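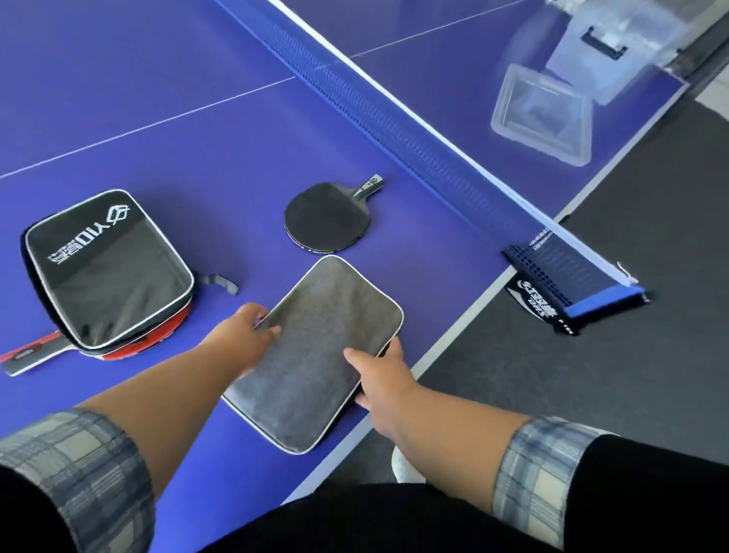
Notebook 4, p. 2

June, 4:10 pm

Felt day! The new gray wool blend from Stenari came in this morning and I've been at the dye bench ever since. I had hoped for a decent swatch or two before lunch and ended up with a whole rack of them (the drying line is full, sorry, please duck).

Started with the indigo vat. Weighed out the stock, brought 1000 ml of water up slowly, and let the vat sit until the surface went coppery and the liquid underneath turned that lovely yellow-green. First dip came out patchy near the fold. Second one I wet out overnight-style, with a drop of dish soap and a lot of squeezing, and the color went on so much more evenly! Wool felt holds air like crazy. Anyone using this batch: soak it longer than you think.

Then madder, with the alum mordant left over from the Vundholm samples. On white felt it gives a clean brick red. On the gray it goes to a dusty rose-brown that I like even better, and I want to see it next to the indigo once both are fully dry. The Mathebula recipe says to keep madder below a simmer and they're right, the one I let creep up went flat and brown. Kept that swatch anyway, labeled "too hot."

Rinse notes: indigo pieces still bleeding a little after 4 rinses. Tried a splash of vinegar in the last one. Will check the white blotter tomorrow.

Shrinkage is better than the Grinoven felt so far, with the edges staying nice and square. Need to measure again after pressing.

To do: more alum, new pH strips, scrub the small pot. Also try weld over the pale indigo, I really want a green out of this.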